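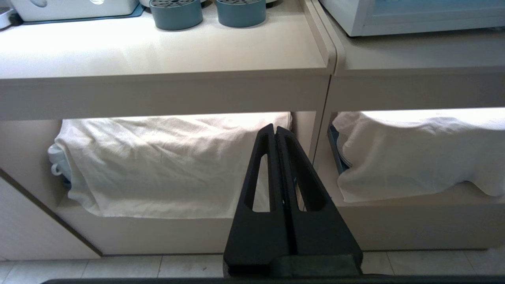
Goltau Low Cabinet

The Goltau is a low storage cabinet for shared rooms: reading corners, staff areas, waiting rooms and the long wall beneath a window. It is supplied by Bellen as a single unit or in runs of two or more. The cabinet has an open compartment at the front and a flat top that may be used as a display or working surface.

Finish and construction

The cabinet is finished in a warm off-white laminate. The top has a rounded front edge, and a broad horizontal rail in the same color runs beneath it, directly above the open compartment. The corner edges are also rounded. Customers replacing older units should note that the shade is closer to beige than to pure white, and a sample should be requested when the cabinet is to stand beside existing furniture.

Using the top surface

The top is suited to small containers, desk lamps, trays and similar items in regular use. A pair of round containers in gray-blue stands well against the pale finish, and the same color is offered in the Restus container series. Restus containers are ordered separately and are not included in the price of the cabinet.

The load on the top should not exceed 20 kg, evenly spread. The top is not intended for seating.

Open compartment

The compartment has no door. It is intended for folded cloths, table linen, blankets and other soft goods that need to be reached without opening a cabinet. White cloth may be stored directly on the base of the compartment, provided that the laminate has been wiped and allowed to dry. For smaller items, a basket or box is recommended.

Placing cabinets side by side

Cabinets may be set next to each other in a straight line, or with one unit slightly farther back than its neighbor where a pipe, a baseboard or a door frame requires it. A narrow vertical gap remains at the joint in either case. The gap should be kept clear and vacuumed when the floor is cleaned.

Units in a straight line may be joined with the De Luca connector set. The set cannot be used where the fronts are offset – in that arrangement each cabinet must be fixed to the wall on its own.

Assembly and fixing

Each cabinet is delivered flat and can be assembled by two persons in 60 minutes. Wall brackets are included. Screws for the wall are not, as the correct type depends on the building. Adjustable feet allow for 13 mm of unevenness in the floor and should be set before the brackets are tightened.

Care

Wipe with a soft cloth and a mild soap solution, then dry. Scouring powder, steel wool and solvents will dull the surface and must not be used. Marks from felt pens should be treated on the same day. The rounded edges should be checked once a year, and any lifting of the laminate reported to Bellen before it spreads.

Ordering information

Width of single unit: 116 cm
Finish: warm off-white laminate
Compartment: open, one per unit
Supplied with: wall brackets, adjustable feet, assembly sheet
Ordered separately: Restus containers, De Luca connector set

Orders for delivery before the end of the year must reach Bellen by the first working day of November. Replacement feet and brackets can be ordered at any time by quoting the name of the cabinet and the number printed on the assembly sheet.

Product information last revised 15 April 2024.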